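Second-hand specs get a new home on Wudavberg's high street

Oct 4, 2024

If you have an old pair of glasses sitting in a drawer (and who hasn't?), Wollari would love to have them. The Wudavberg reuse group has just finished its biggest collection yet, with 1,449 pairs handed in since June, and the last of them are now being packed up for their new wearers.

The idea started small. Tala Majali had changed her prescription twice in a couple of years and couldn't bring herself to bin frames that were still perfectly good. She put a shoebox on the counter of the Bekar bakery with a handwritten note asking for any spare pairs, and by the end of the first week it was full. A second shoebox followed, then a crate, and before long there were drop-off points at the library, the swimming pool and both primary schools.

"I thought we might get 20 pairs if we were lucky," says Tala. "People kept turning up with bags of them! One family brought in glasses going back to the grandmother's time, with the most wonderful cat-eye shapes, and they had stories to go with nearly every pair."

All sorts came in: reading glasses, children's frames, sunglasses with prescription lenses, rimless pairs, heavy black ones from the seventies and plenty of bright plastic. Some arrived in their own cases and many more arrived in sandwich bags, old socks and, in one instance, a mitten.

Every pair was washed and looked over at the Vondráček optician's shop, where Maysoun Matar gave up her quiet afternoons to measure the lenses. The strength of each one was written on a slip and tucked in beside the glasses, so that whoever opens the case at the other end can match it to the right person without having to measure it all over again. Pairs with scratched lenses but sound frames were put to one side and will have new lenses fitted later on.

Maysoun says the children's frames are the ones she was happiest to see. They get outgrown so quickly that many have hardly been worn, and clinics are always short of them. She would like more small sizes next time, and more cases too, in any colour at all.

The glasses will go to eight clinics that run free eye tests and have nowhere near enough frames to offer afterwards. Suha Darwish, who has been arranging the deliveries, has spoken to every one of them about what they need most. Reading glasses came top of the list nearly everywhere, followed by anything that will fit a child under ten. Two clinics asked for sunglasses, and one asked very politely if there were any in red.

Getting them there in one piece is the part that has taken the most working out. A trial parcel sent in the summer arrived with two cracked lenses and a bent arm, so the packing has been rethought from the bottom up. Padded envelopes are out. Cardboard boxes are in, lined with bubble wrap before anything goes inside, and the glasses travel in hard clear cases that come in cheerful see-through colours. A second trial parcel went off with this new arrangement and every pair came through without a mark.

Ingvar Kragh worked out the method, and he is delighted with it. He likes the clear cases best of all, as you can see which frames are inside without opening the lid. He has also become rather particular about flaps, which should be folded right back before you begin so there is room to lower things in from above. The cases are laid flat on the wrap, the slips facing up, and any gap left at the end gets filled with more wrap before the box is taped.
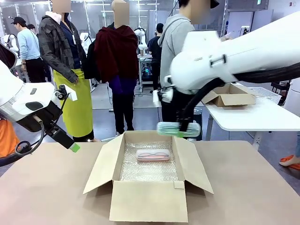 How to give your glasses

The next collection is already open, and joining in could hardly be easier. Give the lenses a quick wipe, pop the glasses in a case if you have one going spare, and leave them at any of the drop-off points: the Bekar bakery, the library, the swimming pool or the Vondráček shop. There is no need to know the prescription, and it doesn't matter how old they are or how out of fashion you think they might be. Contact lenses and loose lenses can't be taken. Frames with a missing screw or nose pad are fine, so please don't leave those behind.

Empty cases are very welcome as well. Hard ones are the most useful, but soft pouches can be used for sunglasses.

Spare hands wanted

Wollari is also looking for people to help with washing, sorting and packing. Sessions last 3 hours and there is always tea, usually with something from the bakery to go alongside it. You don't need any experience, and Ingvar will happily show anyone his way of lining a box.

Evaristo Pellegrini joined after dropping off a pair of his late father's glasses and has been coming back ever since. "You pick up a pair and you wonder who'll be reading the paper with them next," he says. "I've met half the town doing this. I only came in to hand over one pair of bifocals!"

Anyone who would like to come along can leave their name at the library desk or ask for Tala at the bakery before noon. Schools and workplaces that want a collection box of their own should speak to Suha, who has a stack of them ready to go. Each one comes with a poster and a roll of labels, and full boxes can be picked up from anywhere in Wudavberg.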